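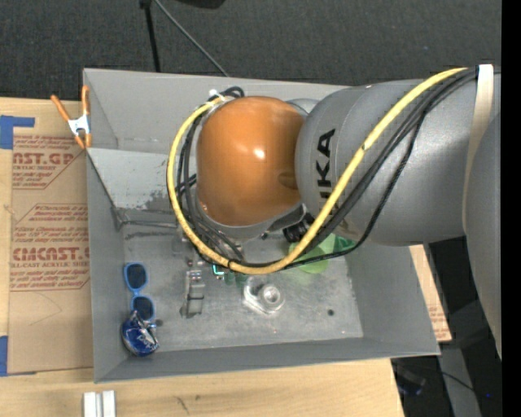
Written by Joaquín Painemal
Product notes, Mallo Workshop Supply
Updated in May

Wanimance Parts Washing Tray, Deep Model

The Wanimance deep tray is an open steel tray for cleaning, soaking and draining small parts. It is sold to repair shops, bike shops, school workshops and anyone who strips down pumps, hubs or small engines on a bench. We have carried it for 3 years and it has replaced the two shallower trays we used to list.

The tray is folded from a single sheet and welded at the corners. The rim is rolled outward on all sides, so there is no raw edge to catch a glove. The bottom has a slight fall toward one short side, where the drain plug sits. With the plug out, a full tray empties without being tipped. Small amounts of fluid will stay in the corner opposite the drain and need a rag.

What comes with it

Each tray ships with a drain plug, a spare sealing washer, a lift-out wire rack and 4 rubber feet. The feet press on by hand. Leave them off if the tray will sit inside a cabinet or on a cart with a lip. The rack stands clear of the bottom so that grit settles below the parts. It will hold a bicycle crankset, a carburetor body or a handful of bearing races. It is too coarse for loose balls, small screws and circlips. For those, order the Arancibia mesh basket, which drops inside the rack and has a hinged lid.

Loading

The rated load is 75 pounds, spread over the rack. That figure is for parts and fluid together. A heavy casting should go in before the fluid does, and it should be lowered onto the rack with both hands or a hoist. Dropping a part on one wire will bend it. Bent racks can be straightened in a vise, but the coating will crack at the bend and rust will start there. Replacement racks are stocked all year.

Do not carry the tray while it is full. The rim is meant as a handhold for an empty tray or one with dry parts in it.

Cleaning fluids

Water-based degreasers, mineral spirits and diesel are all fine for the steel. The standard sealing washer is nitrile and handles these too. It swells in acetone, brake cleaner and most paint strippers. If you use any of those, ask for the PTFE washer when you order. There is no added charge for it.

Strong alkaline cleaners can dull the finish over time. This does not affect the strength of the tray. Do not use acid descalers in it. Customers have asked about hydrochloric acid more than once and the answer is still no.

The tray has no heater and should not be placed on a stove or hot plate. Parts that need a hot soak should go in the Jaltevari heated tank, listed under Tanks and Washers.

Setting up

Place the tray on a flat bench that can take the weight. Check it with a level along the long side, then let the built-in slope do the rest. The drain end should reach slightly past the bench edge if you plan to empty into a bucket. A short length of hose can be clamped to the outlet. We do not supply hose, as most shops have some.

Hand-tighten the plug and then give it a quarter turn with a wrench. More than that will flatten the washer and it will weep. If a new tray drips on first fill, back the plug off, clean the seat and try again before calling us.

Care

Empty the tray at the end of the job. Wipe it down and leave the plug out so the seat can dry. Sludge from the bottom should go in a sealed container and be handled under your local rules for used solvent or oil. Please don't send trays back to us with residue in them. The carrier will refuse the box and we cannot issue a credit.

Surface rust at the corner welds can be rubbed off with a gray abrasive pad. Follow with a thin coat of light oil.

Shipping and returns

Trays go out nested in pairs where possible. An order of 2 takes up almost the same box as a single tray, and the freight is priced that way at checkout. Orders placed before 1 p.m. leave the same working day.

Unused trays may be returned within 30 days. Dents from shipping are covered if reported with the delivery slip number. Racks, plugs and washers are sold separately and are not returnable once the bag is open.

Related items

Arancibia mesh basket with lid
Jaltevari heated tank
Wanimance replacement rack, deep model
PTFE sealing washer
Drain plug and nitrile washer set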